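¿De verdad hace falta ordenar la mesa? Dos libros, un folleto y un bote de bolígrafos

Taller de curiosos de Fuvville – Texto de Karim Khalaf – Para lectores de 8 a 13 años

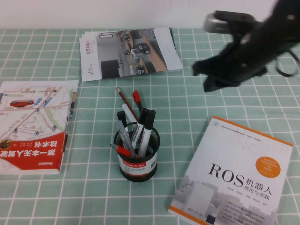
Lo que dicen los mayores

Seguro que has oído alguna vez esta frase: «Con la mesa ordenada se estudia mejor». Se repite mucho, en casa y en el colegio. Pero que una frase se repita mucho no la convierte en verdad. También se repite que los zumos pierden las vitaminas en cinco minutos, y los zumos siguen ahí tan tranquilos.

Así que vamos a desconfiar un poco. Desconfiar no es llevar la contraria por gusto. Es preguntar: ¿y cómo lo sabes?

¿Qué quiere decir «ordenado»?

Primer problema. Mira la mesa de arriba, con su mantel verde menta de rayitas blancas. Hay libros, hay un folleto grapado y hay un bote negro de rejilla lleno de cosas para escribir. ¿Está ordenada? Mi tía diría que no, que los libros van en la estantería. Yo diría que sí, que encuentro un bolígrafo enseguida. Los dos miramos lo mismo y no nos ponemos de acuerdo.

Eso pasa porque «ordenado» puede significar al menos dos cosas: que queda bonito o que encuentras lo que buscas. Cuando alguien te mande ordenar, pregúntale cuál de las dos quiere. (Con educación, que si no la conversación se acaba pronto.)

Libros y folletos no se guardan igual

Un libro suele tener lomo, que es la parte estrecha donde se juntan las páginas por fuera. Gracias al lomo se aguanta de pie y puedes leer el título sin sacarlo del estante. Un folleto fino con grapas casi no tiene lomo. Si lo pones de pie él solo, se dobla o se escurre detrás de los demás, y lo encuentras en junio, arrugado.

Para los folletos va mejor una carpeta o una caja baja. En la tienda te dirán que necesitas un archivador especial. Yo compré uno de la marca Gentile y sigo usando una caja de zapatos.

¿Y si no entiendo la portada?

Uno de los libros de la mesa tiene un mapa de calles con un cochecito rojo dibujado y, debajo, una banda roja con letras chinas grandes. Trata de coches sin conductor. Aunque no sepas chino, el mapa y el coche ya te dan una pista del tema.

Ojo, una pista no es una prueba. Hay portadas con un dragón enorme y dentro el dragón sale en una página. Antes de colocar un libro por temas, ábrelo, o pide ayuda a alguien que lea ese idioma.

El bote de bolígrafos, bajo sospecha

Un bote parece el mejor invento del mundo: metes todo y ya está recogido. Pero ¿cuántos de tus bolígrafos escriben? Yo vacié el mío, probé los 13 que tenía y 3 no pintaban nada. Llevaban meses ocupando sitio como si trabajaran.

Haz la prueba en casa – 

Necesitas un papel usado, tu bote y un reloj.

1. Pide a alguien que diga el nombre de un objeto de tu mesa. Mide los segundos que tardas en cogerlo.
2. Repite con otros objetos y apunta los tiempos.
3. Prueba todos los bolígrafos en el papel y aparta los que no escriban.
4. Coloca la mesa a tu manera y vuelve a medir con los mismos objetos.

Puede que tardes menos. Puede que tardes igual, y entonces tendrás un buen argumento para la cena. De todas formas, una sola prueba dice poco: la segunda vez ya te acuerdas de dónde está cada cosa. Repítela otro día antes de presumir.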